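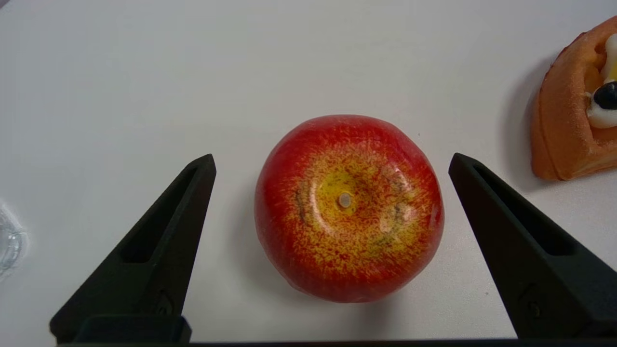 Avaliação de material didático: maçã artificial da linha Prenari

Parecer de utilização elaborado para a rede de escolas associadas
Responsável pela avaliação: Adesuwa Okoro
Revisão: Bello Idahosa

Objeto da avaliação

O presente parecer incide sobre a maçã artificial da linha Prenari, comercializada pela Warero como peça avulsa para cantos de mercado, cozinhas de brincar e atividades de vocabulário. O artigo foi adquirido pelo centro de recursos de Trurkside em outubro, ao abrigo da dotação anual para jogo simbólico, e esteve em uso nas salas do pré-escolar antes da redação deste texto. A compra foi feita pelas vias habituais e o fornecedor não teve conhecimento prévio da avaliação.

Foram encomendadas 250 peças, a distribuir pelas escolas que haviam manifestado interesse. As observações que se seguem resultam das fichas devolvidas pelas educadoras e do exame direto de uma parte do lote no centro de recursos.

Aspeto e acabamento

A peça procura a semelhança com o fruto verdadeiro e consegue-a em boa medida. O vermelho vivo do contorno passa a um salpicado de amarelo e laranja à medida que se aproxima do centro, e a cavidade do pé é de um amarelo liso. Há ainda uns traços acastanhados que imitam as marcas naturais da casca. Trata-se de uma solução mais cuidada do que a das maçãs de cor única que equipavam anteriormente as nossas salas, e várias educadoras referiram que as crianças identificaram o fruto sem qualquer ajuda.

O contorno não é perfeitamente redondo, o que se considera uma vantagem. As frutas demasiado regulares tendem a ser usadas como bolas, e nas fichas recebidas esse desvio de utilização surge com pouca frequência.

O ponto menos conseguido é o pé. Em vez de uma haste saliente, existe apenas um pequeno coto claro, de cor creme, que à distância se confunde com um disco. Para o jogo livre o pormenor é irrelevante. Para as atividades em que se nomeiam as partes do fruto, recomenda-se que a peça seja acompanhada de uma ilustração ou, de preferência, de uma maçã natural.

Brilho e condições de luz

A superfície é bastante brilhante. Sob iluminação direta forma-se um reflexo branco bem marcado, que pode incomodar quando a peça é utilizada em registos fotográficos ou projetada no quadro. Nas salas viradas a sul, as educadoras optaram por colocar o cesto da fruta longe da janela. Um acabamento mais mate seria preferível, e essa sugestão foi transmitida à Warero por escrito.

Sobre tampo branco, a cor destaca-se com nitidez. A escola Mohammed, que trabalha com crianças com baixa visão, considerou este contraste muito satisfatório e pediu um reforço da quantidade atribuída.

Representação da parte inferior

Muitas frutas de brincar são trabalhadas apenas na parte de cima. No caso em apreço, a base recebeu igual atenção: o amarelo alaranjado irradia do centro, com salpicos e pequenos traços vermelhos, e o olho da maçã está assinalado por um disco bege, liso, no meio de uma depressão pouco profunda. De ambos os lados, marcas curvas e acastanhadas lembram os restos secos das sépalas. A peça pode, assim, ser observada e desenhada de mais de um ângulo, o que alarga a sua utilidade às atividades de expressão plástica.
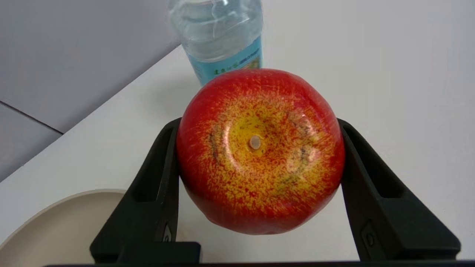
Manuseamento e resistência

As fichas descrevem uma peça fácil de segurar, mesmo para as crianças mais novas, que em regra recorrem às duas mãos. O acabamento liso torna-a algo escorregadia quando as mãos estão húmidas – situação frequente após a lavagem que antecede o lanche – e as quedas são, por isso, habituais. Não foram comunicadas fissuras. Três peças apresentaram riscos ligeiros, sem consequência para o uso.

A limpeza faz-se com pano húmido e detergente neutro. A depressão central retém alguma sujidade e convém passá-la com uma escova macia. Não se procedeu a lavagem em máquina, pelo que nada se pode afirmar a esse respeito.

Embalagem e entrega

A encomenda chegou em cerca de 2 semanas, em caixas de cartão sem separadores interiores. O folheto que acompanhava o material encontrava-se apenas em inglês. O centro de recursos preparou uma tradução, que segue com cada conjunto entregue às escolas. A faturação decorreu sem incidentes.

Apreciação e recomendações

O material é considerado adequado ao fim a que se destina, com a classificação de Bom. A pintura e a fidelidade ao fruto justificam a preferência sobre o modelo anterior; o brilho excessivo e a ausência de uma haste visível impedem a classificação máxima.

Recomenda-se às escolas:

– guardar as peças em cesto baixo, ao alcance das crianças, e nunca junto de fruta verdadeira;
– explicar ao grupo, antes da primeira utilização, que se trata de um objeto de brincar;
– comunicar ao centro de recursos qualquer peça com a pintura lascada, para substituição.

Os pedidos de reforço devem ser dirigidos a Adesuwa Okoro, no centro de recursos de Trurkside, com indicação da sala e do número de crianças. A pera e a laranja da mesma linha serão objeto de parecer separado.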